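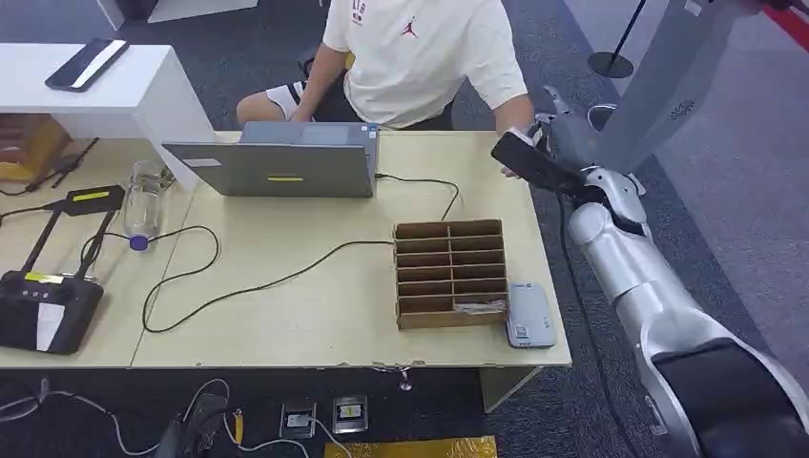
I've been putting together a set of handover recordings, and this file is my attempt to write down what's in it before I forget. The set is called Flostwood – it lives next to the Moltbridge teleop code and was recorded entirely with it. Everything in here is one robot and one person on opposite sides of the same small object, with somebody driving the arm by remote control. The fingers have the black thing clasped at a slant, right by the back corner of the desk, and the hand is so close to them that you really can't tell from a single moment which way the object is going. That ambiguity is most of what I care about! If you only want clean pick-and-place, Jedwood (our older set) will suit you much better and it's a smaller download too.

## What you get

There are 300 episodes. Each one is a folder with:

- `head.mp4` – the view from the head
- `joints.npz` – joint positions for the arm and the fingers, commanded and measured
- `pilot.npz` – what the pilot was doing with the controller, before any smoothing
- `notes.txt` – whatever the pilot typed afterward, sometimes a full paragraph, sometimes just "ok"

Please read `notes.txt` at least once for the episodes you train on. I know it's tedious, but I put a lot of stuff in there that never made it into the labels, like "I changed my mind halfway" or "grip was too low, fixed it on the way up." A couple of them are just complaints about my chair.

## How the recording went

The pilot sits across the room with a controller in one hand and a foot pedal. Pedal down means the arm follows you, pedal up means it holds still. We tried it without the pedal in July and I hated it – every time I scratched my nose the arm scratched its nose too, more or less.

An episode starts when the pilot presses the pedal the first time and ends when they press the stop button. I didn't trim anything. So you'll find long stretches at the beginning where the arm hovers while the pilot gets a feel for the distance, and if you train on those as they are, your policy will learn to hover. Ask me how I know. There's a flag for it in the loader:

```
python -m flostwood.load --root ./data --skip-idle --min-move 2
```

`--min-move` is in millimeters per step. 2 works for me, and bigger values start eating the slow approach right before the grasp, so be careful with it.

## Two directions

Episodes are tagged `give` or `take`:

- `give`: the robot starts with the object and the person ends up with it
- `take`: the person starts with it and the robot ends up with it

The tag is for the whole episode. I wanted per-step labels for "who is holding it right now" and gave up, because there's a stretch where both sides have it and three of us labeled that stretch three different ways. Irfan Pangaribuan argued that the release should be read from the finger joints alone, and he wrote `release_guess.py` to do that. It does fine on stiff objects with flat sides. On anything soft it fires early, sometimes by a lot. Use it as a hint.

## Desk clutter

We left the desks the way people keep them. Laptops, cables, bottles, cardboard, whatever was out that day stayed out, and a long loop of cable across a desktop is pretty normal in this data. I asked people to sit how they'd usually sit, too, so you get knees and elbows in the workspace and hands coming in from odd angles.

What this means for you:

1. Background subtraction is a bad idea here. I tried.
2. Faces are mostly out of view, but please don't assume always. Check before you publish stills.
3. Shirts, stickers and labels are readable in places. If your license situation makes that awkward, run the blur script in `tools/` first.

## Piloting tips, if you're adding your own episodes

Come in from the side, with the wrist already turned the way you want it to end up. Turning the wrist when you're close to somebody's hand is slow and a little unnerving for the person, and they'll pull back, and then you're chasing them around the desk.

Don't talk the person through it. I did this in the first batch ("okay, now, take it now") and the timing in those episodes is all mine and not theirs. They're in `batch_a` and I kept them in, but I leave them out of my own training runs.

When you let go, open the fingers in one motion and then leave the arm where it is for a moment. Pulling away while opening drags the object along – it feels quick and natural from the controller and looks awful in playback. Keep the pedal under your heel if you can, toes get tired.

## Known problems

- 13 episodes have a clock offset between the video and the joints. They're listed in `offset.csv` with the correction already worked out, and the loader applies it unless you tell it not to.
- The thumb reading drops out now and then and repeats the last value. Phelan (the replay viewer) draws it as a frozen thumb, so don't go hunting for a bug in the viewer like I did.
- Commanded and measured positions drift apart when the arm is reaching far out. I don't have a fix yet.
- `pilot.npz` for `batch_a` has no pedal channel.

## Changes

**09/08/2022** – re-exported all the joints after I found I'd swapped two finger channels. If your copy is older than this, please download it again, the old one is just wrong.

Next up is a second round with the pedal sensitivity turned down. I'd like to get to 500 episodes before freezing the set, and I'd especially like more `take` ones, where we're thin. If you want to pilot a few, open an issue and put "pilot" in the title so I spot it. Bug reports are welcome in the same place – include the episode folder name and the loader flags you used.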